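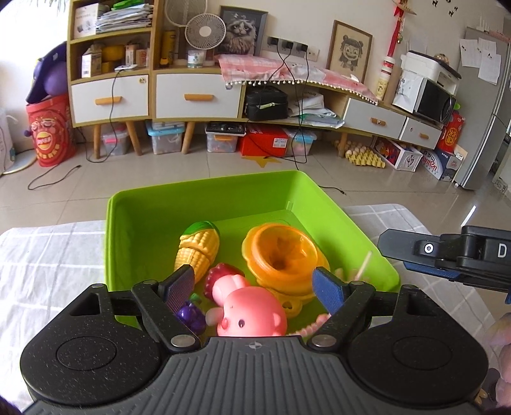 ## Seventy bad recordings

I lost 70 recordings this month to a loose screw. I'm writing it up mainly so that I have the checks in one place, and partly because I searched for the symptom when it started and found nothing useful.

The work is for Tarkness, which collects two-handed household tasks done with hand-held grippers. I do mine at home on the table in the main room. You squeeze the gripper, the jaws close on something, you move it, you let go. Each gripper saves its own video and a reading of how far open the jaws are, and the two files are matched up afterwards. The tasks in this batch were toys in and out of a green plastic tub, and opening and closing a pink box.

My grippers are a pair from Nonel. One of them has a white D on the housing, so it has always been called D. The other has no name and gets called the other one. D is the one that went wrong.

## What I noticed first

Nothing. I recorded for most of an afternoon and everything felt normal in the hand. The jaws opened and closed, the pads met in the middle, the light stayed on. I did the toys first. The pig is the easy one because it has a decent body to get hold of. The corn is harder, as it likes to roll when you press on it off centre.

I uploaded the lot at 6 p.m. and had my tea. The upload page runs a check by Fusetero that compares the jaw reading against the video. By the time I came back it had rejected nearly everything from D with the message "width mismatch". The other one had passed.

I assumed the check was wrong. It has been wrong before, when the room got dim and it couldn't find the pads. So I put another lamp on and recorded the same task again, and it was rejected again. I then did what I should have done at the start and looked at the numbers.

With the jaws fully shut, D was reporting an opening of 5 mm. At the beginning of the afternoon it had been reporting zero. When I plotted the closed reading for every recording in order, it didn't climb steadily. It sat at zero for the first 20, jumped, sat there for a while, jumped again, and so on in steps.

## Things I tried that made no difference

- Restarting D. The error went away, then came back after a few squeezes. This cost me the most time, as I believed it was fixed.
- Running the zeroing routine. Same result. It just sets whatever the jaws are doing now as zero, so it hides the fault until the next jump.
- Swapping the cables over. The fault stayed with D.
- Putting the previous firmware back on. No change, and I then had to put the new one on again.
- Cleaning the pads. There was fluff on them but not 5 mm of it.

The toys weren't showing it up very well either, because they are all different widths and some of them give when you squeeze. The pink box was much better for this.

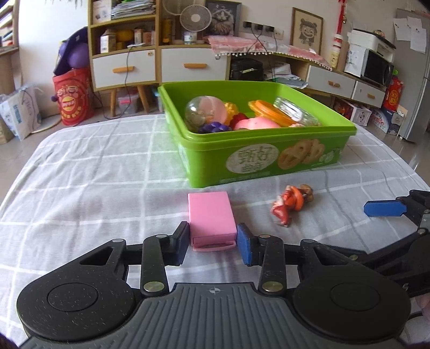
It has straight sides and it doesn't squash much, so the reading ought to come out the same each time if you grip it across the same way. I gripped it, let go, and gripped it again with D, writing the number down each time. It held steady if I was gentle. If I squeezed hard and kept squeezing after the pads had stopped moving, the number shifted and stayed shifted.

That pointed to something slipping inside under load.

## What it was

There is a small magnet on the end of the shaft that turns with the jaws, and a sensor reads its angle. The magnet sits in a little collar, and the collar is held to the shaft by one grub screw. On D the grub screw had backed out by less than a turn. I could turn the collar on the shaft with a fingernail. On the other gripper I couldn't move it at all.

I wrote to Nonel and they replied the next morning. They said the screw should be checked every 2000 squeezes and that threadlock should have been put on at the factory. There was no trace of any on mine. The 2000 figure is in the manual, on the page about cleaning, and I hadn't read the page about cleaning.

The repair took less time than the email. I took the screw right out, wiped it, put on a small drop of medium threadlock, lined up the mark on the collar with the mark on the shaft and tightened it. Then I left it overnight. I bought the threadlock from the hardware shop in Bunting. I already had the hex key. I did the other gripper at the same time even though it had passed.

## Could the recordings be saved

I asked whether the readings could be corrected afterwards, as the video was fine. Where a jump happened between two recordings they could have been, by subtracting the offset. But several of the jumps were in the middle of a grip, and I couldn't tell exactly when. I deleted the lot and did them again over the next two evenings. The second set passed apart from one where I dropped the box.

What bothers me more is the batch before. It passed the check, but I've looked back through it and D's closed reading is already wandering a little towards the end, inside the tolerance. I've reported it to Tarkness and haven't heard back yet.

## What I do now

Before each session I close both grippers fully and write down the two readings. I do the same whenever I stop for a break. If either has moved by more than half a millimetre I stop and take the cover off before recording anything else.

I also upload the first few recordings straight away and wait for the check to finish. It takes a few minutes and I used to think it wasn't worth the wait.

I squeeze less hard as well. Once the pads have hold of something, the extra force does nothing for the recording, and my hand hurts less by the evening.

If you have the same Nonel pair, the cover is held on by two screws and one of them is longer than the other. The long one goes at the back.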